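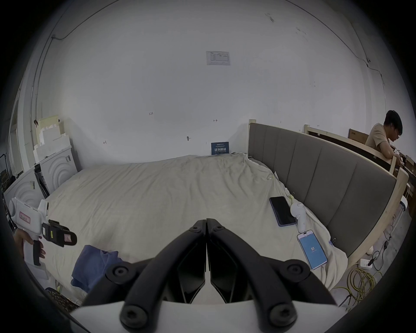
Cream duvet, gray channel-stitched headboard.

Consumer Claims, Handout 4: Sleep and the Bedroom
2019-01-02, by Nurhan Dönmez

Start with the eight-hour rule. Ask where it comes from and you mostly get other people repeating it. Adults vary, and a number printed on a mattress tag is there to sell the mattress.

Our reading for this unit is the Karakaya survey: 157 adults, two weeks, self-reported. People are poor at judging how long they slept. They also knew which bedding was supposed to be "better." I would not spend some 2,000 dollars on the strength of it.

Watch for these words in ads: restorative, clinical, cooling. Write down what was measured. Often the answer is a mood score.

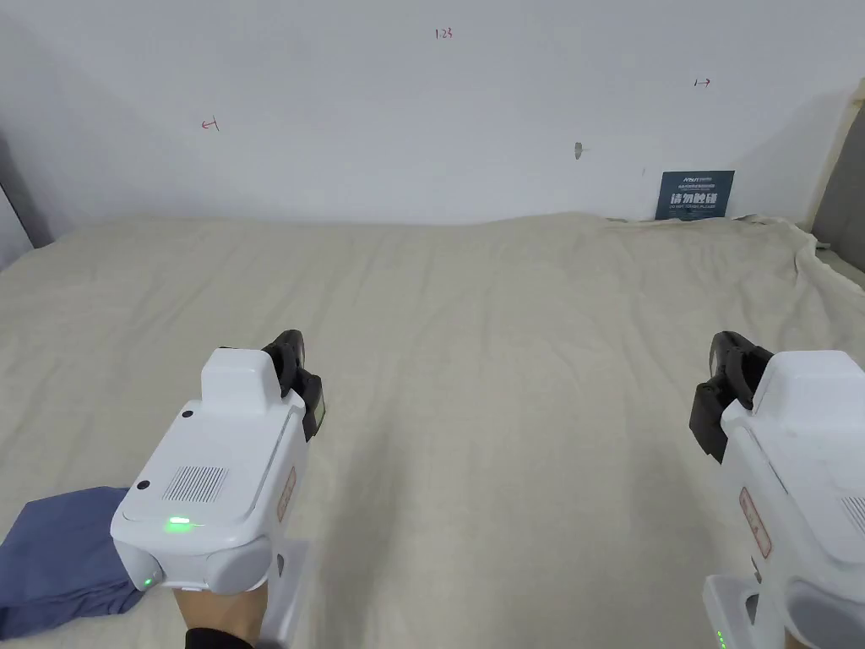
Does a more expensive duvet improve sleep?
The survey can't tell us, as buyers chose their own bedding and no group was assigned a cheap one.

For next time, read the Jostavska reply and mark every claim that has no comparison group.

Comments
Oi-ling Yang: Is the reply graded? Page 2 seems to be missing from my copy.
Firdevs Sarıgül: I still sleep better on the pricey one. Prove me wrong.

Contact: Clundska Evening School office | © Clundska | Back to top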